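Brastusville, 24/12/2022

FOR IMMEDIATE RELEASE

**Prurkari Sled & Ski Day brings out 367 for its biggest year yet**

We are very happy to report that the Prurkari Sled & Ski Day at Bakke Hill went ahead as planned and that 367 people came. Kids, parents, grandparents, a good part of the middle school hockey team. It was our fifth year running the day and the first time we've had to open the lower field for parking.

Of those who signed in, 113 had never been on skis before. That is the number we care about most. The whole point of the day is to get people onto snow who wouldn't get there otherwise, and for many families in Brastusville the cost of gear is what stops them. So everything was free again this year – skis, boots, helmets, sleds, the tow rope, the lessons.

**What went on**

The beginner slope opened first, with lessons in groups of up to 5. Most groups got through stopping, turning and getting back up after a fall in the first session, and plenty of kids signed straight up for a second one. Boots in the smallest sizes ran out before lunch. We know. More are on order.

Sledding was on the east side of the hill, fenced off from the ski runs after last year's feedback. Worked much better. Two lines going up, one wide run coming down, and a marshal at the bottom with a whistle.

The cross-country loop through the Bakke woods was groomed the night before and held up well until mid afternoon, when the section by the creek got soft and had to be closed. Skiers were turned around at the bridge from then on. Sorry to anybody who had their heart set on the full loop.

The relay was the loudest part of the day. Teams of 4, one lap each, with a sled pull on the last leg. Grudex Juniors won it for the second time, after a very close finish with a team of dads who had entered about ten minutes before the start. Full results are on the board at the clubhouse and will go on the web site once they are typed up.

"I've been on this hill since I was six and I have never seen the beginner slope that full," said Hazel Tran, event director at Prurkari. "There were kids crying when it was time to hand the skis back. I'll take that. We ran out of small boots, we ran out of cocoa, and next year we won't."

**Safety**

Helmets were required on all slopes, sledding included, and everyone picked one up at the gate or brought their own. The ski patrol ran a short talk at the start of each lesson on how to read the slope, where to stop and what to do if you see someone down. Patrol treated a handful of bumps and one sprained wrist. No serious injuries.

Patrol also ran an avalanche beacon search at the top of the field, with packs buried in the snow for teams to find. Bakke Hill isn't avalanche country, but a lot of local families drive up to the mountains later in the winter and the patrol wanted them to try it. Very popular with the older kids, who had to be asked to let the others have a turn.

"People think a beacon does the work for you," said Lavanya Alva, who heads the patrol. "Then they try it with gloves on and a clock running. By the third go most of them were quick. That's practice they'll have with them when they go somewhere bigger."

**Indoors**

The clubhouse was open all day for warming up. Chili, rolls, cocoa (until it ran out), coffee. Ski waxing table by the back door, gear swap in the hallway. The gear swap did well and nearly all the kids jackets found a new home. Left over items will stay on the rack into the new year, come by and take what you need.

Lost and found is also at the clubhouse. Lots of single mittens. One pair of adult ski poles, blue grips. A phone was handed in and has already gone back to its owner.

**What's next**

The tow rope on the beginner slope keeps running every weekend there is enough snow. Loaner skis can be picked up from the clubhouse window, first come first served, bring a signed form for anyone under 16. Forms are at the window too.

Free lessons carry on through the season. Same format, same small groups. Sign up at the clubhouse or by phone, and please tell us boot sizes when you sign up as it saves alot of time on the hill.

The sledding fence stays up for the winter. Please use the sled side for sleds and the ski side for skis, even when the hill looks quiet. Parking is in the upper lot only on normal weekends – the lower field was for the event and is closed again.

Grudex has agreed to support the day for another year, which will cover the new boots and a second tow rope handle set. Prurkari will start planning in June and is looking for instructors, marshals and anybody who can run a groomer. No experience needed for marshals. Instructors should be able to ski backwards and keep there temper.

Next year's date will be announced once the school calendar is out. Expect the same hill and the same relay, with an extra class for under-tens.

**Media**

Hazel Tran and Lavanya Alva are both available for interviews after the holidays. Reporters who want to visit a lesson are welcome, please check in at the clubhouse first so we can find you a helmet. Messages left at the Prurkari office over the break will be answered when the office reopens. 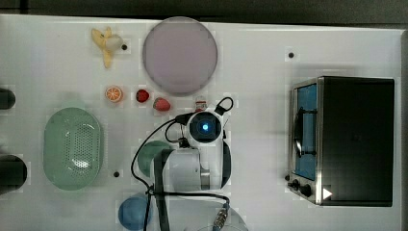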